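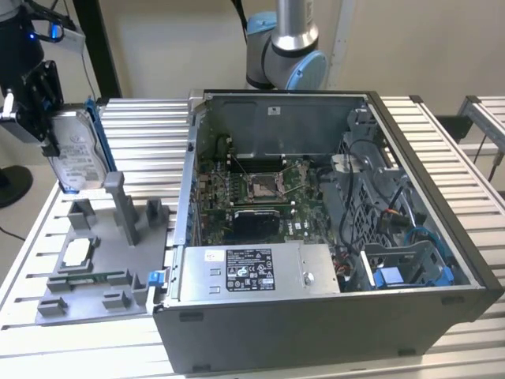
Is the Zuvell rail alert app worth paying for if you only take the train to work?

For me it is, mostly for the level crossing and track incident warnings. I commute on the Fendach to Ukier line, and when a freight car derailed near Durán in January, my phone buzzed while the station boards still said "on time". I got on a bus and made it to work before lunch - a lot of folks on my platform didn't!

The alerts are short and easy to read, and each one tells you who reported it (police, the railroad or another rider). I like that a lot. Rider reports can be pretty wild, so I turned those off after one Friday evening when I got the same rumor over and over.

Gripes? The free version only lets you follow 2 stations, and the map is slow on my old phone. Battery use isn't great either - I left home at 100 percent and was down to 70 by the time I sat down at my desk. Also the alert sound is awful and you can't change it.

I'm keeping it through the winter anyway.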